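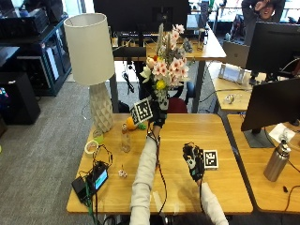

Artificial flowers, held up over one of our desks: lily-like blooms in pink and white, a cream rose, a yellow bloom and plenty of green.

Flower Arranger and Prop Stylist (part-time)
Trirkholm, Hollis workroom
Three days a week, one of them always a Tuesday

We are Ovau, and we make and lend out artificial flower arrangements to people who want something cheerful in a room and don't have the time, the light or the patience for the real thing. Dentists' waiting rooms, a couple of small hotels, a great many front desks, and every spring a run of weddings where the bride is allergic to practically everything. We've been at it for 7 years now, the last 3 of them in the Hollis building in Trirkholm, and the work has grown to the point where we need another pair of hands at the table. We would love them to be yours!

If you have never worked with artificial flowers, please don't let that put you off. A good stem is a pleasure to handle and a bad one is a lesson, and after a week or so you'll know which is which with your eyes shut. Most of the job is looking. You hold a bunch up at arm's length, decide that the tall pale pieces at the back are doing too much (or too little), take one out, put it back, turn the whole thing a quarter of the way around and start again. Some mornings a bouquet comes together before your coffee is gone. Other mornings you are still moving the same rose at lunchtime, and that's fine too.

What you'll be doing

Making up bouquets and table arrangements from our stock, either to a customer's notes or out of your own head when the notes say "something pink."

Freshening the pieces that come back to us. Every loan gets dusted, straightened and looked over, the bent leaves are eased back into shape, and anything faded goes in the sorting tub for us to use in smaller posies.

Setting up desk and shelf displays for our catalog. We like flowers shown next to ordinary things, the sort of lamp or bottle or bit of fruit that people have at home, so you'll be borrowing from the prop shelves a good deal and (please, please) returning things to them.

Keeping the stem drawers in order. At the last stock count we had 1,437 stems, which sounds like a lot until someone asks for twelve matching cream roses.

Writing up each arrangement on its card and then in Plavex, our booking list, so that whoever packs it knows what belongs in the box. Plavex is very simple and we'll sit with you until you're comfortable.

Helping to pack on delivery mornings. Boxes are bulky more than heavy, but there are stairs at some of the addresses and we share the carrying.

Who we're hoping to meet

Somebody with a feel for color who can also finish things. You might come from a florist's, or from window dressing, theater props, cake decorating, quilting, or from raising children and always being the one who did the tables at parties. We're more interested in what you've made than in where you studied. It helps if you're tidy, or at least tidy by the end of the day, and if you can hear "the customer would like it a little less yellow" without taking it to heart. We've all had that one.

You should be happy to spend long stretches at a desk, with your arms up and out in front of you more than you'd expect. The chairs are good and we stop for a proper break at 10:30. The workroom is on the ground floor with a step-free entrance from the parking lot, and we can change desk heights, so do tell us what would suit you.

Hours and pay

Three days a week, 8:30 to 4:00, with half an hour for lunch. Tuesday is fixed, as it's the day returns come in, and the other two days we can settle between us. Pay is $157 a day to start, looked at again after your first season. Paid vacation is in proportion to your days. We'd like you to start in April if you can, though for the right person we'd wait a bit.

How to apply

Send us a short letter and up to 3 pictures of things you have arranged, made or decorated. Phone pictures are perfectly all right. Tell us a little about each one, and in particular what you would change if you had it in front of you again. Please put "Arranger" in the subject line and use the contact form on the Ovau page, or drop an envelope at the Hollis front desk if you're passing.

We read everything and we answer everyone, although it can take us a week or two when the wedding orders are coming in. If we'd like to meet you, we'll invite you over for a paid morning at the table, with a drawer of stems, a vase and nobody hovering. Bring an apron if you have a favorite. We have spares.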